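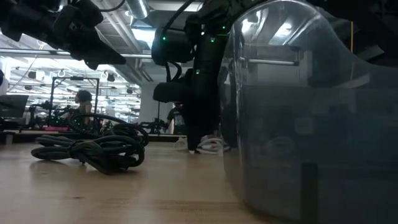 3 min read · thread

Tue 13 February. The day I finally dealt with the cables. I'd been promising to since August, and I will be insufferable about it for the next several posts, so mute me now if you have a life.

Some background. I own a grey see-through plastic tub. I bought it on the theory that if I could see what was in it, I would know what was in it. Years of experience have disproved this. You can see through the side of a tub perfectly well and still own four chargers for a toothbrush you threw away.

The tub had got to the stage where pulling out one lead brought up the whole family. You'd go in for a phone charger and come out holding something like a fishing net, with a plug swinging off the bottom and hitting you on the knee.

So, rules. Everything comes out. Everything gets looked at by a human being (me). If I can say what it plugs into, it stays. If I say "ooh, that might be for the", and then trail off, it goes.

I broke the rules on the very first cable. It might be for the printer.

For anyone thinking of doing this at home: do black cables in daylight. I started after tea under the big light and they all turned into the same cable. I spent ages following one end with my finger and arrived, with great ceremony, at a completely different one.

Also, white ones go grubby and black ones go dusty and neither of these wipes off with a dry cloth. Damp cloth, barely damp, unplugged at both ends. I shouldn't have to say that last part but I know who follows me.

I did try the fancy route first. Prileck do a set of cable wallets, 25 little zip pockets with a window for a label, and I had it in my basket for a week. Then it struck me that I'd be buying a bag for each of my bags, and I closed the tab and had a biscuit.

What I've settled on is a wooden worktop, a chair, a cup of tea well out of elbow range, and one cable at a time. Long ones over there. Thin earphone-type ones somewhere they can't get at the long ones. The nice lavender-blue one gets its own patch of wood, as it's the only thing in the collection I'd call pretty. 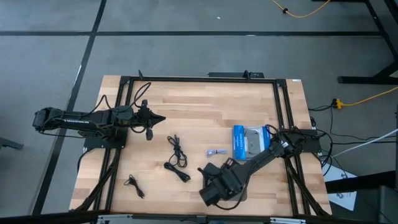 Skosidville replied that I'm doing it all backwards, you should sort by what's on the end and never by length, and anyone who winds a lead round their hand and elbow deserves the kinks they get.

Well, I've been told. Skosidville is right about the elbow, annoyingly. I did it that way for most of my adult life and every one of those leads now has the posture of a pig's tail.

Sorting by ends, though, I'm not having. I tried it for one evening. You get a pile of "small oblong", a pile of "slightly smaller oblong" and a pile of "was this ever an oblong". Length I can judge from across the room.

Now, ties. The freezer bag twisty ones are fine until the paper comes off, and then you've got a bit of bare wire poking about in your electricals, so no. Elastic bands go sticky and then they go brittle, and either way you're picking bits off with a fingernail.

I caved and ordered a pack of 100 from a shop called Delaunay. Small, black, reusable. They arrived, naturally, tied together with a cable tie that wasn't.

The method, such as it is. Find the middle. Fold the cable back on itself, then again, until it's a length you could put in a drawer. No pulling. Bring the plugs up to the same end so you can see what you've got without undoing it, then put the tie on just below them.

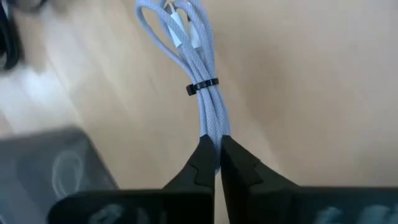 Snug, mind, and no tighter. If the strands are bulging either side of the tie you've overdone it and it'll have a waist for ever. Braided ones are more forgiving than the rubbery sort, and they hold a fold better too, I find. They also pick up every hair in the house.

Don't worry if the loops at the plug end splay out a bit. Mine do. I had a go at making them all match and lost most of a podcast to it.

Labels: masking tape, folded over into a flag, biro. I wrote "PLUTUTON SPEAKER" on one with huge confidence and then remembered I gave the Plututon speaker away. The flag is lovely though, so I'm keeping both.

Still to do: the extension leads, and a drawer in the hall I've been walking past with my eyes front. The printer cable isn't for the printer, by the way. I checked. It's back in the tub.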